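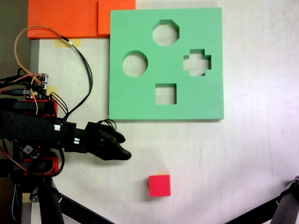

最終更新：10月

フォーム製玩具・教材の洗浄と保管の手順

本ページは、ロルスカ(Lollska)玩具貸出室において、発泡素材の玩具および教材を取り扱う職員ならびに貸出団体の担当者を対象として、日常の洗浄、乾燥、点検および保管の方法を定めるものです。木製玩具、布製玩具および電池を使用する玩具については、それぞれ別に定める手順に従ってください。

1．対象となる品目
型はめ板、積み木、床用ジョイントマット、数字・文字の抜き型など、全体が発泡素材でできているものを対象とします。表面に布や紙が貼られているものは、水洗いにより剥離するおそれがあるため、固く絞った布による拭き取りのみとします。

2．用意するもの
・洗い桶　2個（洗浄用、すすぎ用）
・台所用中性洗剤
・柔らかいスポンジおよび綿棒
・吸水性のよい布
・乾燥用の網棚
・点検票（様式424）

研磨剤入りの洗剤、金属たわし、シンナー類は使用しないでください。発泡素材の表面は傷がつきやすく、いったん荒れた面には汚れが入り込みます。

3．洗浄
（1）作業を始める前に、貸出袋の中身と品目一覧とを照合し、不足があれば点検票に記入します。
（2）洗い桶にぬるま湯を張り、中性洗剤を加えます。洗剤の量は容器の表示に従ってください。
（3）品物を1点ずつ浸し、スポンジで表面をなでるように洗います。強くこすったり、折り曲げたりしないでください。
（4）抜き穴のある板は、穴の内側の切り口に皮脂やほこりがたまります。角の部分は綿棒を用いて汚れをかき出します。
（5）すすぎ用の桶に移し、泡が出なくなるまで水を替えてすすぎます。

クレヨンの汚れは、洗剤を原液のまま布に少量取り、軽くたたくようにして移し取ります。油性ペンの汚れは無理に落とさず、点検票の備考欄に位置を記録してください。

4．乾燥
布で両面を押さえて水気を取り、風通しのよい日陰の網棚に平らに置きます。板状のものを立てかけたまま乾かすと反りが生じ、ピースがはまらなくなることがあります。ドライヤー、暖房器具および直射日光による乾燥は行わないでください。
乾燥の途中で一度裏返し、切り口に指を当てて湿り気が残っていないことを確かめます。

5．点検
乾燥後、平らな台の上に品物を広げ、次の事項を確認します。

・欠け、裂け、かみ跡の有無
・反りまたは縮みの有無
・ピースが抜き穴に無理なく収まること
・表面のべたつき、変色、異臭の有無
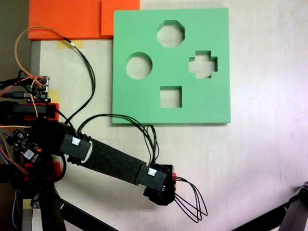 図　八角形、円形、十字形、正方形の穴をもつ型はめ板

小さな破片が取れかかっているものは、誤飲の危険があるため、直ちに貸出を停止します。接着剤による補修は認めません。板またはピースの一方だけが破損した場合も、組を分けずに同じ袋に入れ、修理棚へ回してください。

6．保管
品物は組ごとに通気性のある袋に入れ、袋の外側に品目番号を記した札を付けます。板は平置きとし、上に重い箱を載せないでください。濃い色と淡い色の品物を長期間密着させると色が移ることがあるため、間に薄紙を挟みます。
保管棚「ピンデント」（Pindent）の上段には板類を、下段にはマット類を収納します。棚番号17は返却後の未洗浄品専用とし、洗浄済みの品物を置いてはなりません。

7．貸出団体へのお願い
返却の際は、袋に入れる前に乾いた布で砂や食べかすを払ってください。団体側で水洗いをした場合は、完全に乾かしたうえで返却票の「洗浄済」欄に印を付けてください。この場合も、当室において改めて洗浄および点検を行います。
破損または紛失に気づいたときは、返却日を待たず、窓口までお知らせください。通常の使用による破損について、費用の負担を求めることはありません。

関連する手順
・木製玩具の手入れ
・布製玩具の洗濯
・点検票の記入方法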